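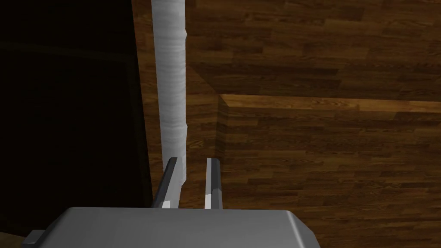 Chapter 6
Showing the Robot What to Do

A program tells a robot where to move. A demonstration lets the robot work that out from a person who has already done the job. In this chapter the person drives the arm from a distance, and every joint angle, finger opening and camera view is saved along the way. The operator's choices begin well before contact. With the fingers open and the white cylinder standing beyond their tips, there is still time to correct the line of approach, and a learner should see those corrections in the record.

We use the word demonstration for one complete attempt, from the start signal to the stop signal. A set of demonstrations of the same task is a collection. The Ruangrit collection, which we return to in Chapters 7 and 9, holds 1000 attempts made in simulation by three operators: Wichai Pongsiri, Chanida Sangkhawat and Frida Riis. After review, 891 were kept.

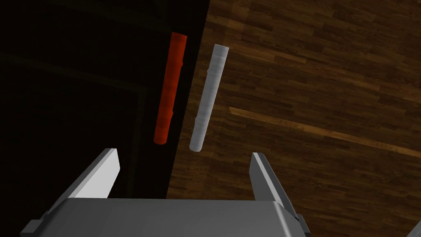

Choosing a target is part of the task, even when the instructions don't say so. An operator hears "pick up the rod" and settles the matter without thinking. The learning program has no such habit. When a red-orange rod and a pale one are side by side ahead of the gripper, separated by only a narrow strip of background, a small sideways error can send a finger toward the wrong one. Task instructions should therefore name the object, the hand to be used and the point at which the attempt ends.

6.1 Which view to record

A wrist camera moves with the hand and gives a close view of the fingers. A body camera shows both hands and more of the room, but small objects take up very little of its picture. Most operators want both.

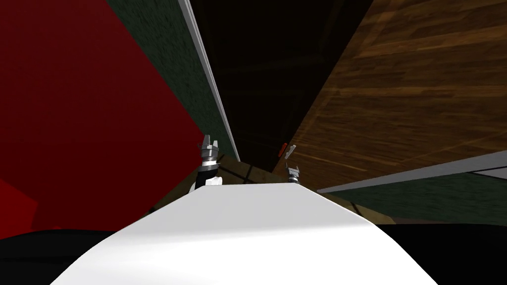
The two kinds of view must share one clock. If the wrist record runs even slightly behind the body record, the learner will match a hand position to the wrong moment. Jirayu Chaimongkol found this fault in 539 files of the older Clarnar collection, all of which had to be realigned.
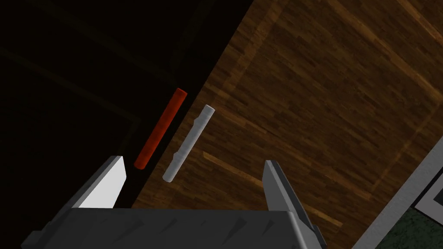
Depth is the hardest thing to judge by remote control. The operator has no feel for the table and must work from flat pictures, so edges and other fixed features become important guides. A red rod at the boundary between lit wood and a dark area is harder to place than the gray-white one beside it, which has planks on both sides for reference. Operators should slow down in such places and avoid long pauses, which the learner may copy.

Before reading on, write task instructions for moving one rod to a new position. Exchange them with a partner and note every decision your wording leaves open. Keep your notes for Section 6.2.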